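The hand that would not let go

The fault at Brabec's Larnport workshop took 4 seconds to show itself and most of a winter to explain. A robotic hand closed on a small object, lifted it, received the command to open and stayed shut. The arm, still following its program, carried on to the next position with the object in its grip and pressed it into the tabletop until the motors tripped.

The operator was standing well clear and was not hurt. One finger joint was cracked, and testing stopped that afternoon.

Brabec builds control software for jointed hands, the kind with fingers instead of a simple pincer. Its staff test them on everyday things, which vary in size, weight and grip far more than factory parts do.
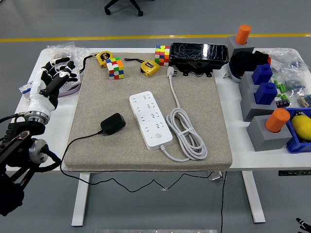

The log put the fault at grasp number 1717. The first theory was heat in the finger motors, and the crew spent several weeks chasing it. They ran the hand cold, then warm, then warm with a fan on it. It failed once in each condition, and the theory was dropped.

The answer was in a software update from Ballier, which supplies the hand's controller. When two messages arrived too close together, the controller kept the first and threw the second away. If the second happened to be "open", the fingers stayed closed. The arm had no way of knowing, as it never asked the hand whether it had let go.

Ballier has since corrected the update. Brabec made its own change as well: the arm now waits for the hand to report its finger positions before it moves, and stops if the report is late by more than 100 milliseconds.

Vullent, the safety firm brought in to review the work, wanted one thing more. Its report called for an emergency stop within reach of every working position. The workshop had a single button, on the wall by the door.

The new buttons went in during April. By the end of that month the hand had completed 3495 grasps on the corrected software without a repeat of the fault. Each morning's testing still begins with the operator pressing every stop in turn.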